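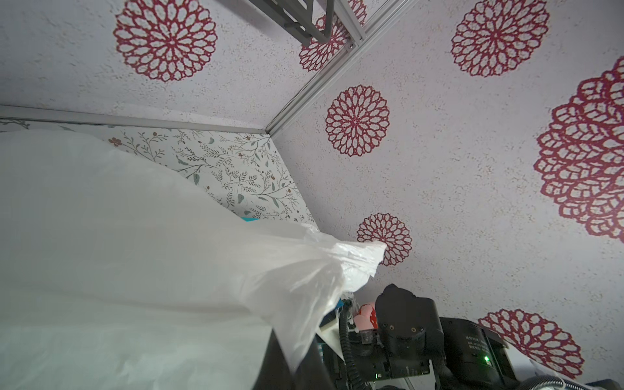 Figure 2. Wrist camera view during collection in the Nyaga cell, with a white plastic bag close to the lens.

3.2 Gathering demonstrations

Larger sets of examples are often assumed to be better ones. We doubt it. Of the 80 episodes recorded for the bag task, 17 had long stretches in which the bag took up much of the wrist view, as in Figure 2, and little else could guide the policy. The patterned walls are meant to add visual variety. They may just as well teach the network to find its place by red medallions -- a shortcut no kitchen will offer. Navum, our baseline, was trained on all episodes with no filtering. We then dropped the 17 and trained again with 3 seeds. The gap between the two versions was smaller than the gap between seeds, and we draw no claim from it.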